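Setting up a coffee corner on the white table

I moved the coffee things out of the kitchen in November. The counter in there is narrow, and every morning I had to shift the toaster before I could get at a mug. The white table in the other room had space on it, so I tried it for a week and then left it that way.

What I keep out

There isn't much. A red mug for drinking, white on the inside. A clear double-walled glass cup with a handle, which I bought to drink from and now use for beans. A small clear glass dish and a spoon with a pale handle. The beans at the moment are a dark roast from Suka. I paid 14 dollars for the bag and would buy it again, though the Weltura one I had over the summer was a little less bitter. 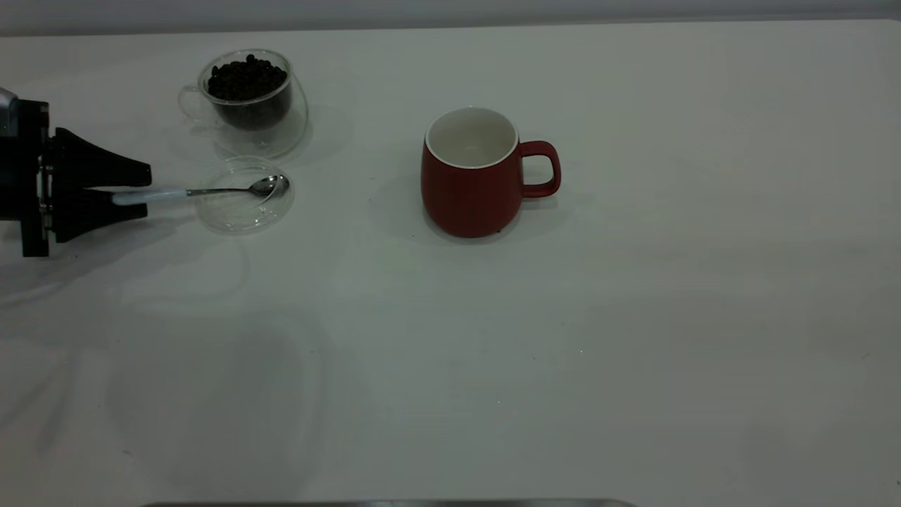
Beans in a glass cup

I know beans are supposed to be kept in something airtight and out of the light. The bag stays closed in the cupboard and I only put out enough for the next day or two. The cup has no lid, so I wouldn't leave them in it longer than that. I like being able to see when I'm getting low. With the bag I never knew until I was shaking the last few out.

I weighed it once. I use 19 grams for a mug, ground right before brewing. The grinder is an old Shakya and it's loud, so it lives in the kitchen with the door shut. I scoop what I need, carry it over, grind it, and come back.

The spoon and the dish

The dish was an afterthought. For the first few days I put the spoon straight down on the table, and white shows everything. Coffee dust, rings, the brown smear where a wet spoon has been sitting. I looked for a proper spoon rest at the Dukcombe outlet and they wanted 12 dollars for a plain one. I already had the glass dish at home, so I used that. It's shallow, and the spoon lies across it with the handle sticking out over the side. It rinses clean in a few seconds.

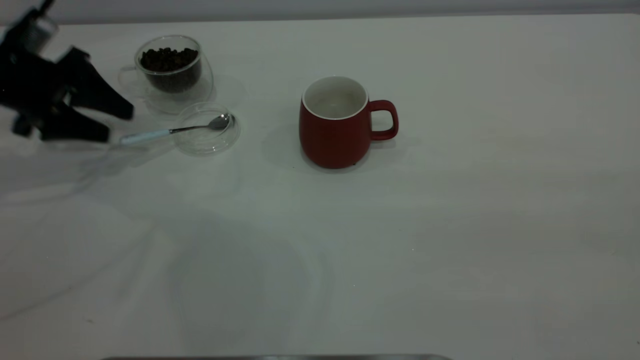

Keeping the table clear

The other half of this is leaving the rest of the table alone. It's a big table and it collects mail if I let it. I wipe it down at night with a damp cloth and dry it with a towel, or it streaks. The rounded corners are nice to have when you walk past half asleep, and I usually pull the black office chair up to the side and drink the first cup there before I turn anything on.

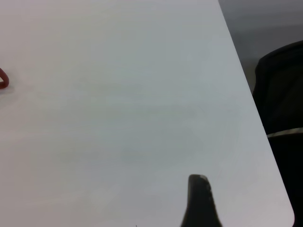

The chair side of the table.

I still want a tray for under the mug, 60 centimeters at the longest so it doesn't take over. If I find one I'll add it to this post. The toaster has its spot back on the counter.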